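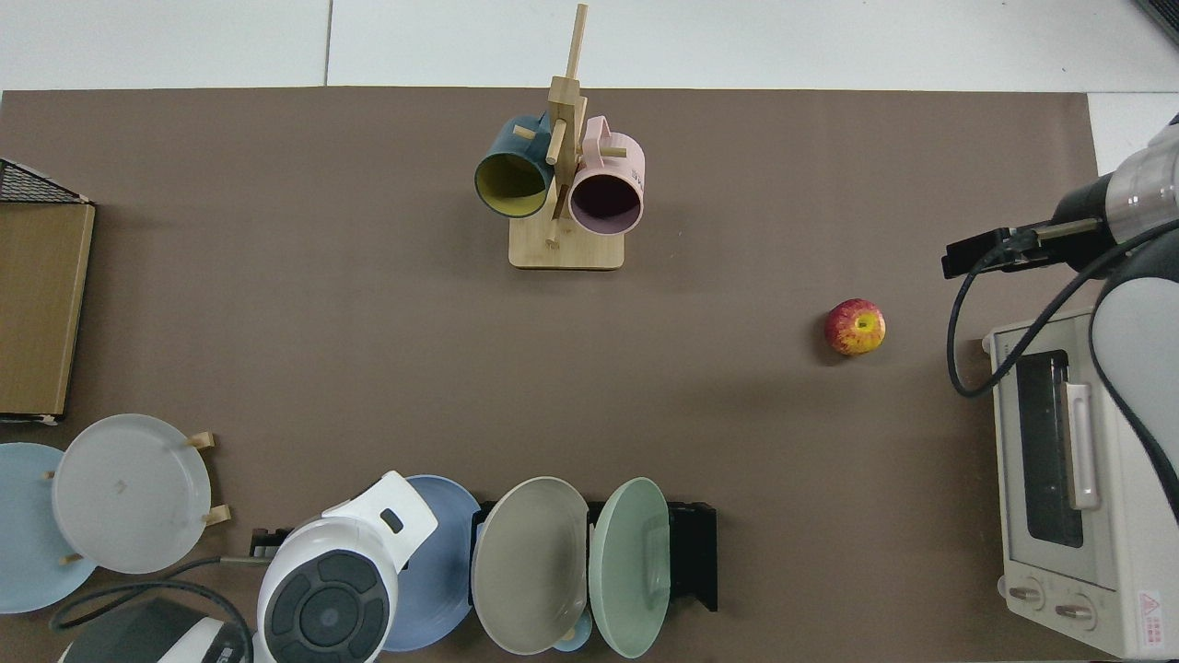 Right, small kitchen thread, as I promised Kyung-hwa I'd write down what I did with mine and she's asked three times now. Kettle on. 1/

12 replies 4 reposts 80 likes

So the big change is mugs. I used to have 34 of them. They lived in the cupboard over the cooker, two deep and stacked, and every morning I'd move five to get at the one I wanted. Then a handle snapped off my favourite and I'd had enough. 2/

3 replies 31 likes

Spent a whole Sunday getting them all out on the floor. Kept the ones I reach for, boxed up the rest and took them to the charity shop in Pastanthorpe. The woman there was very polite about the one shaped like a cow. 3/

9 replies 2 reposts 57 likes

The mug tree was £4, same shop, same trip (yes I know, I went in to get rid of stuff). Plain light wood, square base, pegs. I looked at a Skesavar one first but it was metal and the pegs were so thin I didn't trust them with anything heavy. 4/

5 replies 22 likes

Teal one with the mustard inside is my tea mug. Pink one with the dark inside is coffee, and it hides the stains beautifully! Both hang upside down so they don't get dusty. I've stopped putting anything else on there - it looked like a Christmas tree when it was full. 5/

7 replies 1 repost 46 likes

Amancay asked about the brown mat. White table, me, beetroot. Need I go on. It covers most of the top and I can just wipe it down. Wish I'd got it the week we moved in. 6/

4 replies 19 likes

Plates next. I've got a little wooden stand with pegs that holds one upright, and I like it far more than a stack. My mum thinks it's showing off. It does take up more room than a pile would, so if your table's tiny maybe don't. 7/

6 replies 28 likes

The cream toaster oven is the thing I'd save in a fire. Two knobs, glass door, done. I've had the big oven on maybe twice since December. Cheese on toast, jacket potatoes, a very small crumble for one. Get the crumb tray out every week though, or it starts to smell of old cheddar. 8/

14 replies 6 reposts 80 likes

Things that didn't work: a hanging basket for fruit (bananas went brown up there and I forgot about them), and sticky hooks on the tiles, which came down at 3am one after another. Wumpini thought we were being burgled. 9/

11 replies 3 reposts 63 likes

Fruit just sits out now. Mostly apples. If I can see an apple I'll eat it, if it's in a bowl behind the bread I won't. 10/

2 replies 24 likes

Still to sort: the drawer with all the takeaway lids, and somewhere better for the plugs and leads. If anyone's got a good fix for leads on a worktop please tell me, I'm all ears. Lids can wait till next month. 11/11

18 replies 1 repost 35 likes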